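Last updated Sep 10, 2020

# Water testing for private wells and springs: your questions

Humton Water Testing checks samples from private supplies in the Godinho valley and the farms above it. These are the questions we get most often by phone. If yours isn't covered, ring the office and ask for Fiona Strachan.

## Before you order

**Do I need a test if my water looks and tastes fine?**

Yes. Most of the things we test for have no colour, smell or taste. Bacteria, nitrate and lead can all be present in water that looks perfectly clear.

**How often should I test?**

Once a year for bacteria and nitrate. Test again after flooding, after any work on the well head or pipes, or if someone in the house has an upset stomach that keeps coming back. Metals can be left longer unless you have old pipework.

**Which test should I choose?**

The Basic test covers bacteria, nitrate, pH and hardness. The Full test adds lead, iron, manganese, copper and arsenic. If you are buying a house with its own supply, choose the Full test. If you already have a Full result from the same supply and only want the yearly check, Basic is enough.

**What does it cost?**

Basic is £16 and Full is £164. Both prices include the bottles, the padded box and the written report. A repeat bacteria test after a failed result is £15, provided it is for the same tap.

## Taking the sample

**Which tap should I use?**

The kitchen cold tap, or whichever one you drink from. Don't use an outside tap or a hose. If you have a filter or a UV lamp and want to know whether it is working, you will need two samples, one from before the unit and one from after it. Order two sets of bottles and label them clearly.

**Do I need to run the water first?**

For bacteria, take off any spray fitting, wipe the tap with the cloth supplied and run it for 2 minutes. For lead, do the opposite: fill the bottle first thing in the morning, before anyone has used any water in the house. The instruction card in the box sets this out in order.

**There is powder in one of the bottles. Should I rinse it out?**

No. It stops chlorine in the water from affecting the bacteria count. Fill the bottle to the line and leave the powder where it is.

**How quickly must the sample reach you?**

Within a day for bacteria. Keep it in the fridge until you leave and carry it in a cool bag. Samples for metals can be posted. You can hand either kind in at our office or at the Wullari farm shop, where we collect at noon.
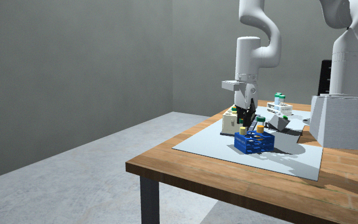
**What happens if I mix up the labels or the bottle leaks?**

We will phone you before doing anything. A bottle that arrives part empty can't be used for bacteria and we will send you another free of charge. Please write the tap, the date and the time on the label before you fill the bottle, as pen doesn't take well on wet paper. Screw the lid down until it stops. Small tubes standing in a rack look very much alike even with their caps on, so the label is all we have to go by. If you have taken more than one sample, don't rely on the order you packed them in.

## Your results

**When will I hear?**

Bacteria and nitrate results take three working days. Metals take up to eight. In February the hill road is often shut and collection from Wullari may run late.

**What does "coliforms present" mean?**

Coliforms are a group of bacteria found in soil and in animal waste. Finding them means surface water is probably getting into your supply. If the report also says E. coli is present, boil all water for drinking, cooking and brushing teeth until you have a clear result.

**Does boiling remove nitrate or lead?**

No. It makes both slightly stronger as the water steams away. Use bottled water for babies' feeds and speak to your health visitor.

**Can someone explain the report to me?**

Mohammed-Awal Bawa takes calls about results every weekday morning. Have your report number ready.

**Do you fit filters or repair wells?**

No, and we don't recommend particular firms. Your council should be able to give you a list.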